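Gallery: the vegetable basket, Friday table

The Ruvetar catalogue says the play food set "brings the market into the home". I have my doubts about anything that claims to bring the market anywhere, but we had the set out on the table all Friday and I said I'd put up some notes. Prices and sizes are at the bottom for those who only came for them.

A word on the basket first, as it gets sold as part of the fun. Roton do one in plastic, Wulus do a wicker one and Šimek will sell you a lined one for more money than I'd spend on a basket for real potatoes. The lining comes out for washing, or so the label claims. I've had mine in and out twice and the stitching has already started to go at one corner.

Then there is the question of what play vegetables are supposed to teach. The leaflet promises sorting, naming, sharing and "early kitchen confidence". Sorting I'll grant. Naming depends on who is in the room, and most of the grown-ups who came past couldn't agree on half the greens. As for kitchen confidence, I have yet to meet a child who ate an aubergine on the strength of having owned a pretend one.

I do like the colours, which is more than I expected to say. They are strong enough to tell apart from across a room, and the shapes are near enough to the real thing. Whether they stay that way after a winter of being chewed and thrown down the stairs is another matter. Ask me again in March.

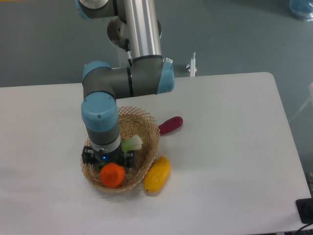
Round wicker basket, white table. Orange tomato (I think) hanging over the front rim, bok choy upright against the side, aubergine lying outside with one end touching the basket.

The open lattice round a rim like this one looks pretty and collects crumbs. Give me a plain edge any day.

Sizes and prices, copied from the catalogue and not checked by me: basket 35 cm across, 596 g empty. Food set on its own 509 crowns, set with basket 900. I'd buy the food and use a bowl.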